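工作间记录，发球机组
2021年4月

先写昨天没有写完的部分。

Kowalczyk双轮发球机从Murkport主场运回来，打开箱子后先看计数器，读数是3527。上一次保养是一月，那时候的读数我没有记下来，这是我的错误。以后每次开箱的第一件事就是抄计数器，写在本子左上角，不要写在胶带上，胶带会掉。

Cletus Thibodeaux的意见写在随机器来的单子上，我照抄：“直球越来越往右下走，击球手开始不相信它。”他是投手教练，对球的方向比我敏感得多。我在场边看过一次打击练习，只觉得球有点散，没有看出来是右下。所以这次先不动机器，先按照他的话测一遍，然后再拆。

场地：室内笼，关门，风扇停。发球口到本垒后面挂网的距离用钢尺量，跟正式投球距离一样，18.44米。挂网上用白线拉了格子，每格十厘米。机器三个脚都踩在橡胶垫上，用水平尺看了两个方向，后脚低了一点，垫了一块薄片。

速度旋钮放在以前标记的位置，测速枪给的数是每小时117公里。前几个球速度不稳定，没有计入。预热五分钟以后变得稳定，上下差一公里左右，可以接受。

第一组，旧球，不管缝线方向，随手放进去。落点很散，高低差超过两格，左右差差不多两格。中心偏右，稍微偏低。Cletus说得对。

第二组，同一批旧球，但是每个球都转到四缝线的方向再放。左右差马上小了，不到一格半。高低也小了一些。中心还是偏右。这说明缝线方向影响散布，但是不解释偏右。偏右应该是机器自己的问题。

第三组，换Cumano新球，四缝线方向。散布又小一点，可是比我期望的少。新球表面滑，有两个球明显慢了，测速枪也看到了。我怀疑轮子抓不住它。比赛用的新球先要用泥擦过，练习用的球没有人擦，所以这一组和旧球直接比较不太公平。下次应该加一组擦过泥的新球。 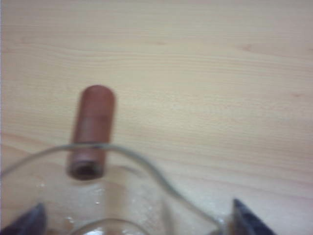

浅色木桌面，左侧立着一件红棕色圆柱，圆头朝上。

下午拆轮子。

左轮和右轮的外径名义上都是352毫米。左轮量出来基本没有变，右轮小了两毫米，而且不均匀，有一段比较平。用手慢慢转的时候可以感觉到这一段，手指放在橡胶上会有一下很轻的落下去。右轮的表面也比左轮亮，摸起来硬。左轮还是有一点粘手的感觉。

为什么只有右轮磨得多？我有三个想法，先都写下来，不选。

一，两个轮子不是同一次换的。单子上没有换轮的记录，但是左轮的螺栓比较新，垫圈也跟右边不一样。可能有人只换过左边。要问Murkport那边的人。

二，右边电机的转速比左边高，长时间这样，右轮在球上打滑，所以磨得快。可是两个旋钮都在同样的刻度上，只看刻度看不出来。需要转速表。

三，送球槽偏了，球先碰到右轮，然后才碰到左轮。每个球都先在右轮上擦一下。

第三个最容易检查，所以先做。在球上涂白粉笔，关电，用手把球慢慢推到两个轮子中间，再退出来，看轮子上的印子。推了几次，右轮的印子每次都先出现，左轮的印子晚一点，也比较浅。送球槽确实偏右，用卡尺量，偏了三毫米。固定槽的两颗螺栓，下面那颗是松的，用手可以转半圈。

把槽放松，对中，再锁紧，加了弹簧垫圈。重新涂粉笔推球，这次两边的印子差不多同时出现。

然后是转速。转速表是借来的，第一次贴反光片贴在轮缘上，甩掉了，找了很久，在球筐下面。第二次贴在轮毂上，没有问题。左轮1763转，跟按外径和117公里算出来的轮面速度正好一致，这一点有巧合，我不要太高兴，球离开轮子的速度一般要比轮面速度低一点。测速枪可能偏高，或者旋钮标记跟现在不是完全一样的状态。右轮转速高出一点点，读数自己也在跳，我不敢说两边有差别。想法二先放着。

轮子的处理：右轮那一段平的地方没有办法修。我想过用砂纸把整个轮子磨圆，可是这样外径会更小，两边的差别更大。用一条细砂带只轻轻去掉了发亮的那一层，没有追求圆度。左轮不动。新的轮子要成对买，成对换。已经写在采购单上，请后面的人不要为了省钱只买一个。

装回去以后又测了两组，都是旧球，四缝线方向。

第四组，中心回到本垒中线附近，左右差大概一格。高度比以前高了半格，我想是槽对中以后球受力更直接。把仰角往下调了一小格，没有再松螺栓，只用微调。

第五组，随手放球，不管缝线。左右差一格半。比第一组好很多，可是还是比第四组差。所以我给Cletus的建议是：打击练习的时候，放球的人要花一点时间转缝线。他可能会说放球的人都是高一的学生，没有耐心。那么至少在测速和练习外角球的时候要这样做。

偶尔还有一个球飞得特别低，第五组里有一个，打在地上再弹到网上。我把那个球捡出来看，一边的缝线开了，皮翘起来一小块。这种球应该拿走，不应该回到筐里。我们现在的规则是“线断了才扔”，我建议改成“皮可以用指甲挑起来就扔”。整个筐检查了一遍，拿出来一小袋，放在门口的架子上，已经写了“不要用于机器”。人工抛球还可以用它们。

关于Tirkach客场。

星期三要打Tirkach，他们的先发是左投，Cletus希望周一、周二能用机器模拟从左边来的曲球。我跟他在电话里讲清楚：这台机器两个轮子可以转一个角度，能给侧旋，但是出手点不会变。要模拟左投，机器要整个往一垒那一边移，再转回来对本垒。移多少，要看那个投手踩投手板的哪一边和手臂的角度。他说他有录像，晚上发给我。到我写这一段的时候还没有收到。

我先试了一个大概的设置，写下来当作起点：

机器中心往一垒侧移六十厘米；
轮架转到刻度二和三之间；
上轮慢，下轮快的方向是错的，要上轮快，下轮慢，球才往下走（我第一次装反了，球往上飘，打到笼顶）；
速度降到直球的八成。

这个设置下，球到本垒前面有明显的下坠，横向也走一点，但是横向没有人投的那么大。散布比直球大，有时候超过两格。站在打击区里的人必须戴头盔，这一条我用红笔写在机器侧面的纸上。先不要让低年级的击球手站进去，先由我对着网打一筐，看清楚最坏的球去哪里。

有一件事我不明白。转了轮架以后，送球槽的对中好像又变了一点，粉笔印子两边又不一样。槽是固定在轮架上，还是固定在底座上？我看是固定在一块弯板上，弯板再固定在底座。如果是这样，每次转角度都要重新看对中。说明书的图画得很小，看不清楚。明天用手电筒从下面看。

顺便记一下球棒。

Murkport那边同时送来几支木棒，要求称重和看裂纹。最轻的一支是773克，握柄上面有一条很细的线，顺着木纹走，用指甲可以感觉到。我在灯下弯了一点点，线没有张开。可是顺纹的裂纹在内角球上很容易突然变成断棒，所以我写“只用于T座”。棒主人不高兴是可以理解的。其他几支只有表面的凹痕，擦干净以后没有问题。有一支握柄的胶带绕得太厚，重心往手这边移了，我没有拆，留一张纸条，让他自己决定。

称重以前秤要先归零，我忘了一次，秤盘上还放着一块布，全部重新称。

待做：

一、问清楚左轮是什么时候换的，是谁换的。
二、下面那颗螺栓涂螺纹胶。今天只有弹簧垫圈，运输一次以后要再检查。
三、擦过泥的Cumano新球加测一组，四缝线方向，速度不变。
四、转速表还回去以前，两边各再读一次，让机器热了以后读。
五、弯板固定在哪里，画一张图，贴在这一页后面。
六、Cletus的录像。收到以后先量出手点的高度，再定机器的高度。现在的三脚架最低一档可能还是太高。
七、买轮子，一对。

晚上补充：录像到了，角度是从本垒后面看台拍的，有点斜，可是投手板看得清楚。他踩的是一垒那一边，手臂比较低，差不多到四分之三的位置以下。六十厘米可能不够，先改成八十，明天早上再看落点。机器今天没有收进箱子，电源已经拔掉，旋钮都回到零。轮架停在转过角度的位置，要打直球的人请先转回来再开机。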